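Search this site Type and hit enter

How to bring in table-setting automation without losing your floor staff

By Prasert Hemmin
December
6 min read

So your workplace is getting a robot to lay tables, or you've been told it's coming, and you're the poor soul who has to make it work with the people already on the roster. I've been that soul! I run the dining side at Valholm, a conference centre that feeds a lot of people in short bursts, and I've been doing it since 2007. I'm no engineer. What follows is how I'd go about it if I had to start again tomorrow.

Start with the job on paper

Before anyone shows you a demo, write down how a place gets set now. I mean properly: which hand picks up the knife, where the mat sits from the table edge, when the side plate lands. Ask three people and you'll get three versions (we had a real barney over whether the blade faces in before or after the mat gets straightened). Pick one version and print it. The machine is going to learn whatever you show it, so have the argument first.

Let the staff do the teaching

We went with Vevberg for the arms, and Andimport handled the install. The teaching part is done with a hand-held gripper, two padded fingers on a handle. You pick up the cutlery with it the way you'd want the robot to, over and over, and put it down again. Vevberg offered to send their own people to do this. Say no if you can! Your floor staff know that a polished handle slides about if you grab it too close to the end, and they know which mats bunch up.

A few things we learned about running these sessions:

Pay them at the normal rate, on the clock. Don't tack it onto the end of a shift.

Keep it to short blocks. Ours were 29 minutes because that's what fitted between the lunch reset and afternoon tea. Wrists get sore with the gripper, more than you'd think.

Use the real gear. The same knives, the same placemats, the same tables. We started on a bare bench in the storeroom and had to redo the lot, as it's a different job with a woven mat underneath.

Leave the mistakes in the log. If somebody drops a fork, they note it and carry on. People get tense if they think every fumble is going on their record, so tell them plainly that it isn't, and put that in writing.

Look after the foam. The pads on the fingers wear, and the grip changes as they go. We keep spares in the cutlery drawer now, next to the birthday candles.

Sort out the roster before go-live

This is where I stuffed up. I told everyone their hours were safe, which was true, but I hadn't worked out what the hours would be for. The robot lays the straight runs overnight, and the early crew walked in to find the bit they liked (quiet room, radio on, nobody asking them for oat milk) already done. What was left was all the running about. Two of them were pretty cranky with me and fair enough.

What I'd do now is sit down with the early crew and swap things around deliberately. We moved the flowers, the dietary cards and the seating changes to that slot, and one of the crew took on checking the robot's work. She gets a higher rate for it. If you can't get a higher rate approved for checking, push harder, because it's a skilled job and it matters when there are 1399 pieces of cutlery to go out for a big dinner.

Have a by-hand plan

Pick a morning each month and set the room the old way. Newer staff need to know how, and the arms will go down at some point (ours did before the Rawashdeh wedding, of all days). Stick the printed steps from the start of this page on the inside of the linen cupboard. Time it, too, so you know how early to ring people in.

I'm still tinkering with the teaspoons. They sit too flat and the arm nudges them sideways, so for now a person does those.
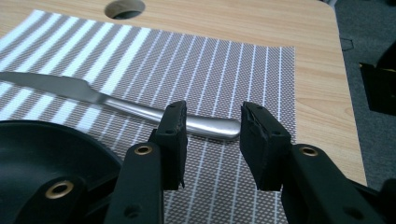
Do floor staff need any technical training before they start teaching the robot?

Very little. Ours had a short run-through on holding the gripper, starting and stopping a session and filling in the log, and they picked up the rest as they went.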